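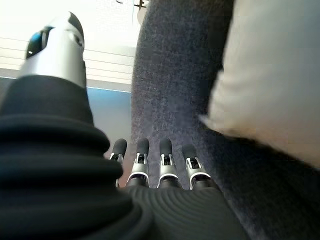 Marlene Hagedorn wrote to us that her Ritarard had kept a steady heat through two winters in an unheated back porch, and that the only thing she would change is the length of the cable. The cable is now longer on all units sent out after December. Older units can be swapped to the new lead by removing the two screws on the base.

Ritarard Dough Proving Cabinet, folding model

The Ritarard is a folding cabinet for proving bread dough, growing yoghurt and keeping sourdough starter at a set temperature. It folds flat for storage and goes up in under a minute. It is sold by Banov and comes with a water tray, a wire rack and a printed guide.

Price and stock

In stock. Price last updated 2020-03-05. Delivery in the UK is free on the cabinet. Spare parts ordered on their own are charged at the small parcel rate.

What it holds

One large mixing bowl, or two standard loaf tins side by side on the rack. With the second shelf (sold separately) it will take four loaf tins, but the ones on top run slightly warmer and should be swapped over halfway through. Yoghurt jars can stand straight on the rack. Do not put anything on the heating plate itself.

Specification

Power: 100 watts
Temperature range: 21 to 49°C
Weight: 5 kg with rack and tray
Cable: 1.8 m, UK plug
Folded height: 7 cm
Guarantee: two years, parts and labour

How to use it

Unfold the sides until they click, then lay the floor panel in. Fill the water tray to the line, put the rack over it and close the lid. Set the dial and leave it for ten minutes before the dough goes in. Cold dough from the fridge will need longer than the recipe says, often by an hour or more, and the cabinet can't speed that up without drying the surface.

For most white doughs set it to 26°C. Rye starters like it a little warmer. Enriched doughs with a lot of butter should stay under 28°C or the butter begins to leak out. For yoghurt, set it to 43°C and leave the water tray out.

The dial reads the air inside the cabinet. Dough makes a small amount of its own heat, so a big batch can sit a degree or two above the setting. If you bake in quantity, check the middle of the dough with a probe.

Cleaning

Unplug and let it cool. Wipe the inside with a damp cloth. The rack and tray can go in the dishwasher, the panels can't. Dry everything before folding or the hinges will mark.

Spares and extras

Second shelf with legs
Water tray
Wire rack
Replacement lid
Longer cable for units made before December
Chou baking probe thermometer

Questions we are sent

Will it take a 400 g flour recipe? Yes, with plenty of room. The bowl should be twice the size of the dough.

Can it be left on overnight? Yes. Top up the tray first.

Does it work for tempeh? Mohcine Hajji in our Jisville shop makes it in his. Prop the lid open slightly after the first twelve hours and turn the dial down, as the beans warm up by themselves.

Returns

Unused cabinets can be sent back within 30 days in the original box. Water trays and racks can't be returned once opened. For faults, write to the Jisville shop with the number from the underside of the base.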